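Subject: Re: [homgate-list] Fading on dark cotton, hard water

Fidelina Urrego wrote:
> I wash at 30 now and my dark shirts still come out dull after a
> few months. The sheets have gone the same way. I use the full cap
> of powder every time. Is it the water, the powder or the machine?
> We moved to the Prirklow side in September and I don't remember
> this at the old place.

The water on the Prirklow side is hard, and I would look there first. Minerals bind with the detergent and leave a film on the cloth. On dark cotton the film looks like fading, but the dye underneath is often fine. Try one shirt before you give up on the lot.

I kept a notebook when I moved here, mostly to settle an argument with my brother. The shirts I had written off as faded came back a good deal darker after one soak. The two that didn't were old anyway.
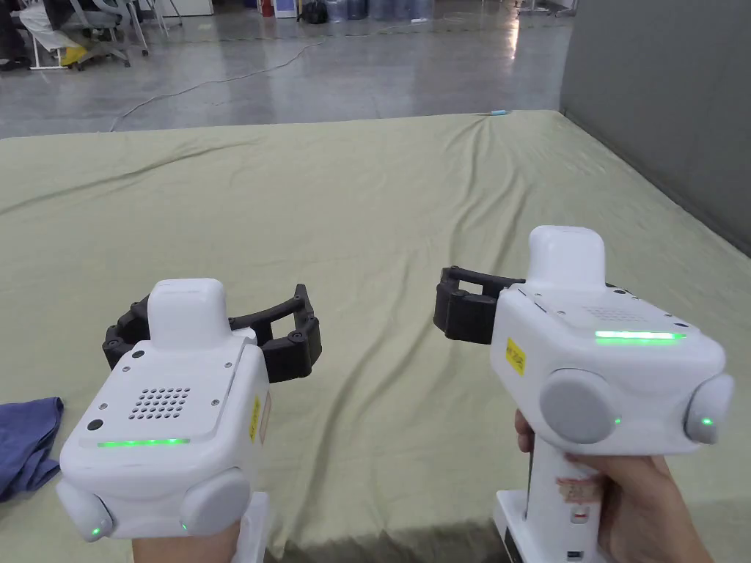 Does a cup of white vinegar in the rinse do the same job?
It helps a little with light film, but a soak in plain water softener works better and is easier on the rubber seals.

My order of work, for what it's worth:

1. Soak the item in a bucket of warm water with softener powder for an hour. Follow the amount on the box.

2. Wash it alone with no detergent. If you see suds, that is old powder coming out. Run it again until the water stays clear.

3. Go back to normal washing with a liquid, inside out, and skip fabric softener on anything cotton. 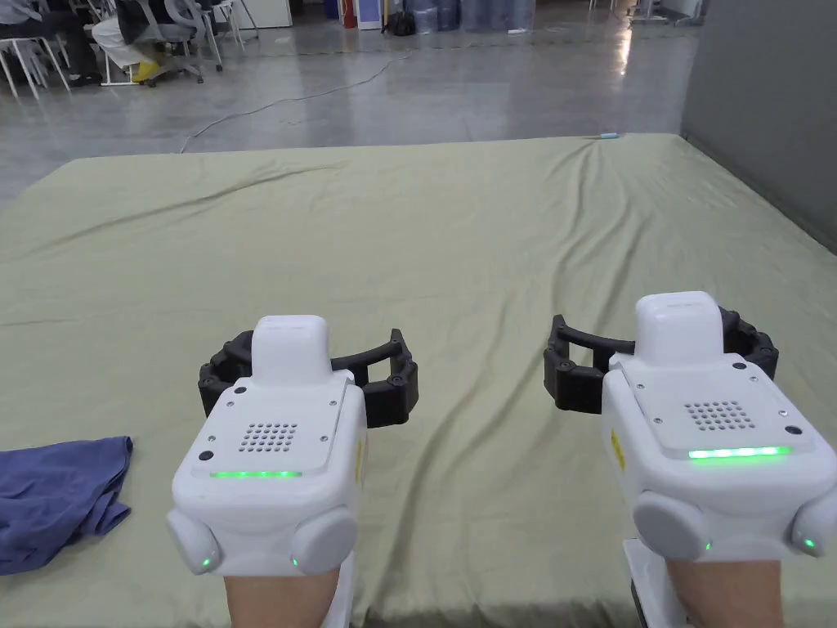 4. Dry in the shade. Sun does more harm to blues and purples than the wash ever will – I lost a good bedspread that way, one summer on the Arruda line behind the house.

As for the machine, clean the filter and run it empty on hot. Mine is an old Hokar and it holds on to powder in the drawer, so I pull the drawer out and scrub it under the tap. A crowded drum is also hard on knits. They rub against each other and the surface goes fuzzy, and fuzzy cloth looks pale even when the color is still there.
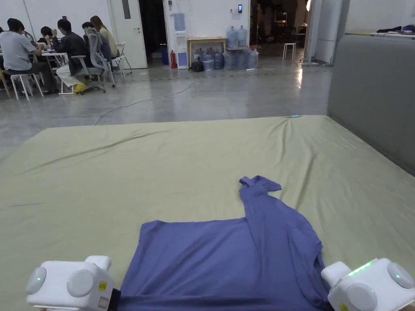

T-shirt, blue-violet

If the dullness sits only along the seams and folds, that is wear and no soak will fix it. Dye can cover it, but the stitching is often polyester and stays the old color.

Let us know which it was.

Comments

pell_r: Same trouble here. Liquid instead of powder made the difference for me.

Oonagh: Does the soak work on linen? I have tablecloths in a sorry state.

dt44: Worked on black jeans. Took three rinses to get rid of the suds.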